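Household and Workshop Tips: Desktop Arm Drops or Drags Its Load

Symptom: a small servo arm lifts a light carton cleanly, then lets it sag or drags it over the tabletop partway through the swing. Our own arm did this in April while moving a cardboard box toward a coaster. It failed 11 times in 200 cycles, always on the outward half of the move.

Cut power before touching any joint. A stalled servo can restart without warning and will pinch a finger.

1. Check the wire loops at the upper joints. A loop needs enough slack for full travel but must not reach the gripper.
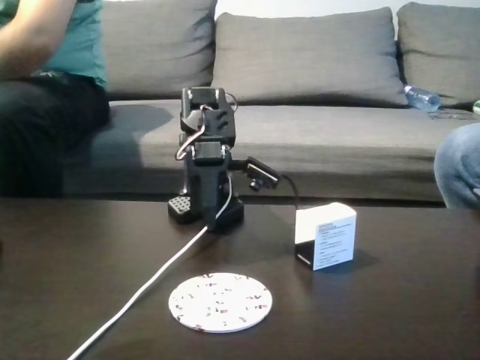

A loop that is too tight tugs on its connector at the end of travel. The servo loses signal for an instant and the grip relaxes. Reseat the connector, then turn the joint by hand through its full range, power still off.

2. Route the long cable away from the work area. Tape it to the tabletop near the base and again at the edge. Keep feet clear of the hanging part.

3. Check the base. On polished wood a light base creeps under fast moves. Use a rubber mat or a padded clamp. Do not use double-sided tape on a varnished top; Jasmina Vidmar lost a patch of finish that way.

4. Lower the speed. At a setting of 900 the arm overshot and shook the load. At 200 it did not. Change speed only after steps 1 to 3, or the real fault stays hidden. 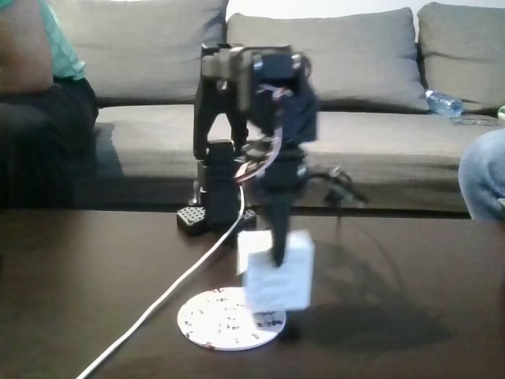

Arm in motion over the coffee table, gripper pointing down near the coaster.

5. Move drinks out of reach of the arm, including closed bottles. Anyone sitting nearby should keep hands off the table during a run.

Our fault was a half-seated connector at the second joint. Sorin Spahić found it with a flashlight after we had already replaced a good servo. The arm has since run 89 cycles at low speed without a drop. Retest at the higher speed is still to be done.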